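Gervásio Lins has ten minutes before his bus, so we talk standing up, outside the old Justcombe reading room in Odwood. He's spent 16 years digging up the story of the women who ran the town's fire watch, and he talks fast.

"People remember the men with the pump," he says. "Fine. But who was up the tower at 2 in the morning? Women. Mill girls mostly, straight off shift."

The logbooks are his thing. Found in a cupboard, mice had been at them. 3211 entries, nearly all in women's handwriting – he's typed up 1362 so far. Evenings, weekends.

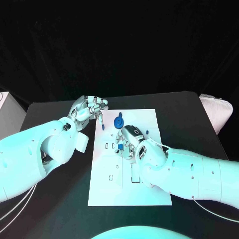
Any favorites? He laughs. "The one who signs as Mrs. Amato. Terrible speller, sees everything. Smoke by the chapel, smoke by the chapel agian, then just 'told him about his chimney.' I'd of liked to meet her."

No medals for any of them, as far as he can find. No plaque either. He has asked the council for one, twice, and got a nice letter back both times.

What would he put on it? Long pause. "Names. All of them. I don't want some line about brave ladies, they had names and they wrote them down every night."

The typed pages go on show at the reading room in July, free to get in. He'd like families to bring photos, letters, anything with a name on the back. Then the bus comes, and he's off, still talking.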